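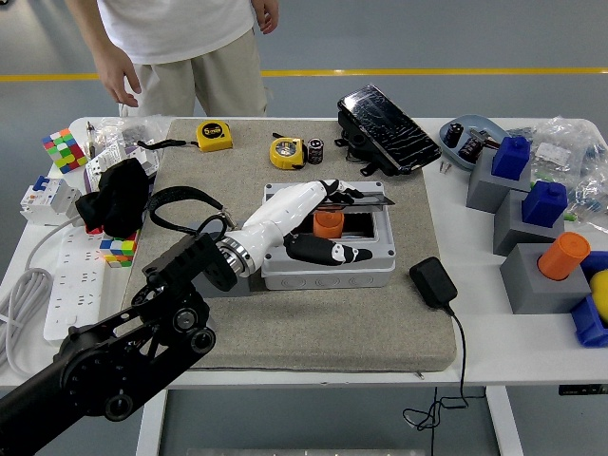

According to Yufang Jia, a buyer who looks only at the price of a used car has read just one line of the story. Her remark is a good start for Chapter 6, where we study how a used car loses its value.

In the first 2 years the loss is usually the fastest. After this time it becomes slower, and the condition of the car begins to matter more than its age. Take the Sallitex, a small family wagon, which was offered by the dealer Comard for 3000 dollars at the age of 9 years. Was this price fair? To answer, we need the service record, the mileage and the prices of similar wagons in the same town.

6.1 Age and Mileage

We begin with two words that students often mix: price and value.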